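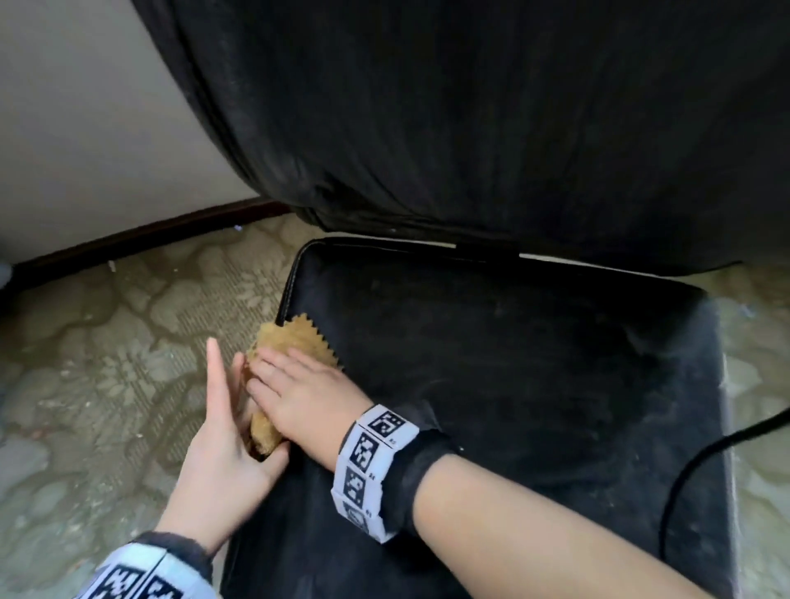 Rerketard, August 3, 2023

Community > Home Gadgets > Robots and Chores

Can any robot wipe down furniture yet?

posted by sullulo_fan
I love this stuff and read everything I can find! My vacuum bot does floors, but I still do the seats by hand with a tan cloth, one hand holding it under the corner and the other pressing on top. Has anyone seen a machine do that part, dust and piping and all? 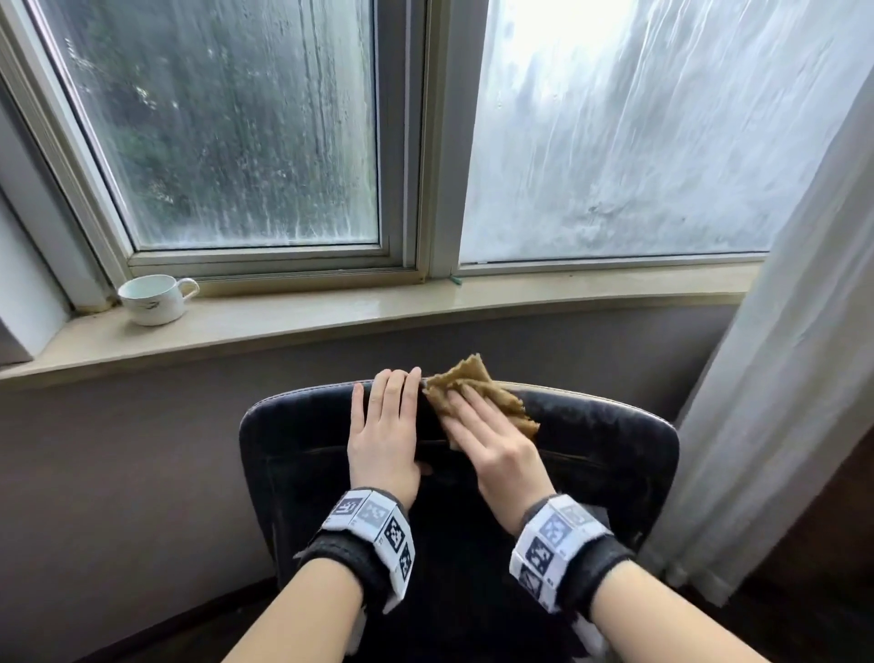 Chair backs are what I'd hand over first -- all curves. I'd happily save up 1,000 dollars for it.

posted by Flevudeo
Not at home, no. Flat tables, sure, I've watched that and it's a blast. Soft things are hard for them: the cloth bunches up and the padding gives. Give it 5 years, I'm hopeful!

posted by won429
my vacuum just bumps the chair legs lol. following

Contact us | © 2023 Sullulo Community | Back to top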